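4.3. Saisie en bac : que mesure-t-on au juste ?

Les taux de réussite élevés publiés pour la saisie d'objets par apprentissage autosupervisé nous paraissent difficiles à interpréter. Bako et Etim rapportent des gains importants dès 2000 essais d'entraînement, mais leur critère se limite à la fermeture des doigts sur une épaisseur non nulle. Une pince qui coince un objet contre la paroi satisfait ce critère sans avoir rien soulevé. Nous avons donc repris la politique Altutar, sans réentraînement, en exigeant que l'objet soit maintenu hors du bac pendant 8 secondes.

Le montage (figure 2) reprend la configuration d'origine : bras KUKA, pince à deux doigts, bac métallique à parois inclinées posé sur une table. Les objets sont déposés en vrac avant chaque série, et leur disposition n'est pas corrigée ensuite.
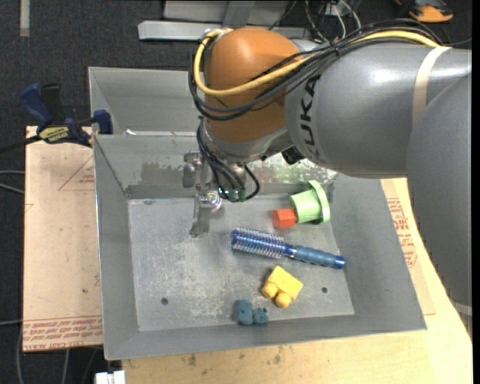

Figure 2. Pince au-dessus du fond du bac, avec cinq jouets, dont une brosse à cheveux bleue et un bloc jaune.

Sur les 1273 tentatives retenues, nearly la moitié des succès au sens du critère initial disparaissent avec le nôtre. L'écart n'est pas réparti uniformément. Il se concentre sur les objets proches des parois, où l'inclinaison de la tôle guide les doigts et compense une erreur de position que la politique ne corrige pas. Parler ici de « généralisation » nous semble excessif — le bac fait une partie du travail.

On pourrait objecter que notre critère pénalise les objets glissants. C'est exact, et nous n'avons pas cherché à séparer cet effet de celui de la géométrie. Kazmi et Ugwu proposent une pondération par matériau, dont les coefficients sont toutefois ajustés sur le jeu de test. Nous ne l'avons pas retenue. La section 4.4 reprend la comparaison dans un bac à parois verticales.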